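Dusow Desk and Evomell Baskets
21 November 2019
Ilango Kartha

The Dusow is a plain white desk on two T-shaped legs, each a column on a long flat foot. I have used it since July as a sorting surface, with a pair of Evomell wicker baskets on top. The two were bought separately and are reviewed together because most of my remarks concern how one behaves on the other.

Assembly took 59 minutes with one person and a hex key. The columns bolt to the crossbar from below, and the holes on mine lined up without filing. The top is smooth and has rounded corners, so a sleeve or a strap slides off it. Stiffness front to back is good. Side to side there is some sway, and pushing the desk against a wall removes most of it.

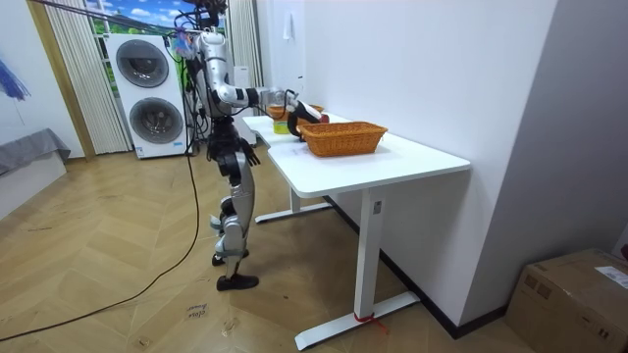
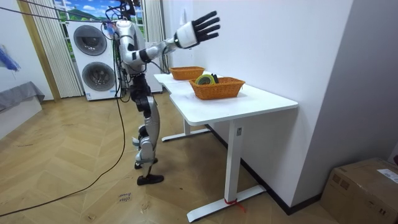
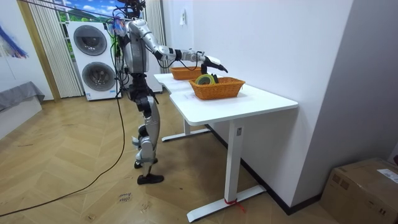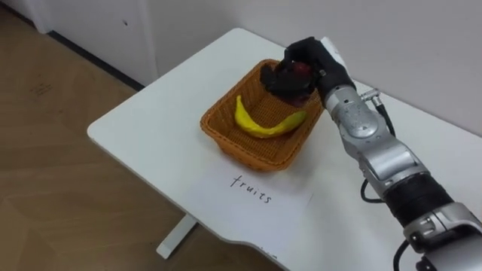

Dusow desk with Evomell wicker.

Vol. 3, No. 10

The baskets are rectangular, orange-brown, with slanted sides and a tightly braided rim. The slant matters more than I expected. Fruit goes in over the rim without catching, and a banana lies across the floor of the basket instead of standing up against the side. Apples roll until they find a corner – a folded cloth cures this.

Unloaded, the wicker skates on the white top. I put felt dots under mine, then replaced them with rubber ones, which hold. The Sundaram basket I used before had a flat base and stayed put, but its rim frayed within a year. No fraying on the Evomell so far.

Cleaning: the top wipes down with a damp cloth. Wicker dust collects under the baskets and shows up clearly on white. The Grarnlow desk in gray hides it better and costs 200 more, a difference I would not pay.

Recommended for light sorting. For heavy crates, look for a frame with a second crossbar.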